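What's on: Wostov returns for a second season

Subscribers who stuck with Wostov through its slow first season will be pleased to hear the second lands on Trinance in November. All 8 episodes go up at once this time. Last year they were let out one a week, and plenty of people gave up before the story got moving.

For anyone who missed it, Wostov is a crime drama set in a river port where the ferry has stopped running and most of the town owes money to the same family. The first season followed a customs officer sent to close the local office, who ended up staying to look into a warehouse fire. It finished with the fire explained and the officer out of a job.

The new season picks up the following winter. The family business has been split between two sisters who don't speak, and a dredging company called Ngau has arrived with a contract to deepen the harbour. The officer is now working nights at the fuel dock and trying to stay out of it. That lasts until the middle of the first episode.

Each episode runs 50 minutes, down from more than an hour last season, and the shorter length helps. Scenes that would once have sat on a grey river for a while now get to the point. The violence is still sudden when it comes, and the colour has been pulled back so far in places that you may want to turn a lamp off to watch it.
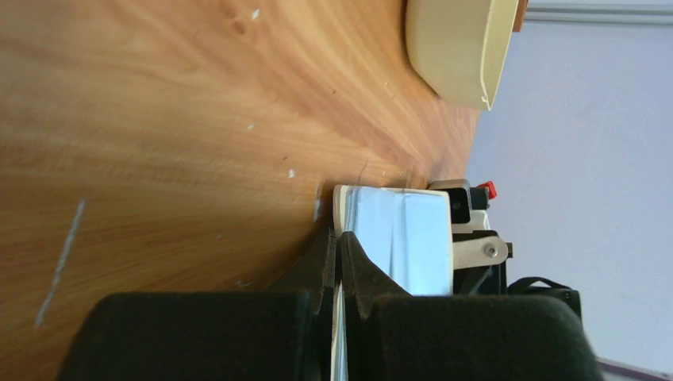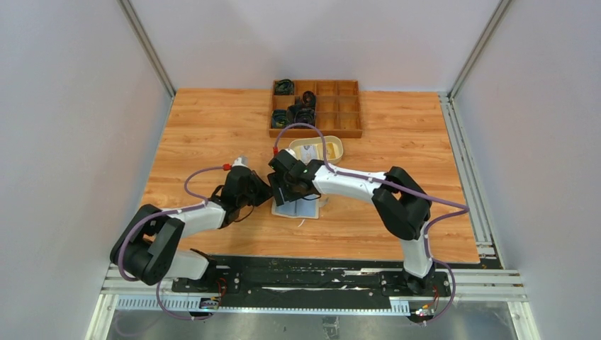
In reply to our last issue, Marguerite wrote that she had no trouble with the pace of the first season and would be sorry to see it go. Her view is that the long dinner in episode three did more to explain the family than any of the shouting later on, and that a show about a town with nothing to do should be allowed to take its time. She also asked whether the subtitles had been fixed, as whole lines went missing on her set during the courtroom episode.

On the subtitles, the answer is yes for the new season. The two episodes we were able to watch early had full captions with no gaps. We haven't rechecked the old ones.

Also on Trinance that month is Heto, a half-hour comedy about a regional airline with one working plane. It is lighter than Wostov and a good deal louder. The pilot episode tries too hard, but the second is funny, mostly thanks to a long argument over a lost set of golf clubs. Viewers who like their comedy dry should start there and go back to the pilot later.

Trinance has put the first season of Wostov back on its front page for people who want to catch up. The recap at the start of the new season is short and leaves out the brother entirely, so if your memory of him is hazy, rewatch the last two episodes before you start.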